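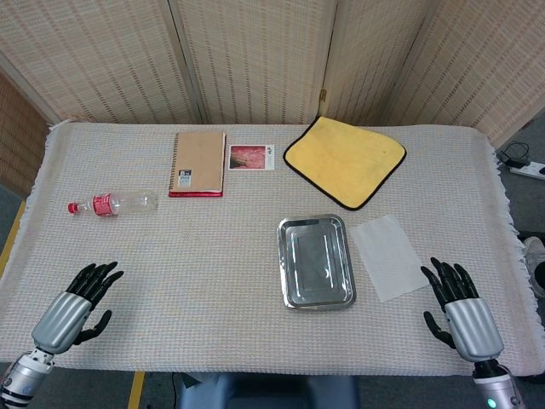

How do I wash the Iso table cloth without spoiling the fringe?

Put it in a closed laundry bag and wash it at 30 degrees with a mild soap, then dry it flat. The fringe can be combed with the fingers while it is still damp.

Iso Table Cloth, cream, fringed
Article 2,154
Farcombe Home Textiles
In stock
Add to basket
Save for later

The Iso is a woven cloth for rectangular tables. The color is a pale cream, a little warmer than white, and the edges are finished with a fringe. We weave it from cotton with a small part of linen, so it has some weight and stays in its place when you move a notebook or a plate over it. Many of our customers use it on a work table during the day and do not take it away for dinner.

New cloths can feel stiff. After the second wash the fabric becomes softer and the weave closes a little. Please expect that the length will shrink by one or two centimeters.

Details
Material: 85% cotton, 15% linen
Length: 200 cm without fringe
Width: 140 cm
Color: cream
Ironing: medium heat, from the back side, not over the fringe
Tumble dryer: no
Bleach: no

Which table does it fit?
Measure the top of your table and decide how much cloth you want to hang down. For a table of 160 cm the cloth will hang 20 cm at each short side. If your table is longer than 180 cm we recommend the Noltetti cloth, which has the same weave and is made in a larger size.

Goes well with
Pretorius folding room divider, four panels, beige woven with thin brown stripes. The panels are joined with small metal hinges and the frame edges are wood. It folds flat for storage. Please note that the divider is sold separately and is sent by a different carrier.

Delivery and returns
We send the cloth folded in a paper sleeve. Fold lines will go out with a steam iron. You can return an unwashed cloth within 30 days. For a washed cloth we can only accept the return if there is a fault in the weaving.

Customer review
Precious Venter, 2020-07-02
I ordered this in June for the table in our study. The color is more calm than on my screen and I like it very much. One thread of the fringe was loose on arrival, I made a small knot and it is fine now. I would be happy if there was also a round version.

Reply from Farcombe: Thank you for your kind words. A round cloth is not planned at the moment, but we have passed your wish to the weaving room.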